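The arms went in at Prokus in July, and I have been meaning to write about it ever since, but I kept getting asked to sign training sheets. I have signed 3 for the same ladder.

My old job was picking small parts into trays at the Grandholm site, 721 of them on a good shift. My new job is standing near something that picks small parts into trays and pressing a green button when it sulks. The title is Cell Attendant. The raise was 50 cents an hour, and my feet noticed before my wallet did.

Marlene Falcão, who trained me years ago, moved over to maintenance and is annoyingly happy there. She says the pads wear like cheap shoes. Aivar Kļaviņa took the transfer to Skasby and sends me pictures of his lunch. The second shift went from a crew that needed two tables at break to one that fits on a bench - with room for coats.

What I miss is the talking. You can pick parts and argue about soup at the same time, but you can't argue about soup with a safety light.

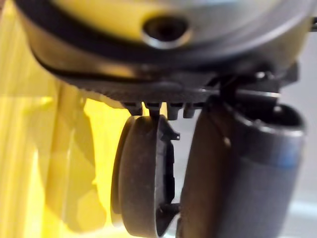
Would I go back to picking by hand? Not for a full shift, though I'd take an hour of it after lunch if Marlene came too.

Next month they want me on the software course. I've asked if there's a ladder.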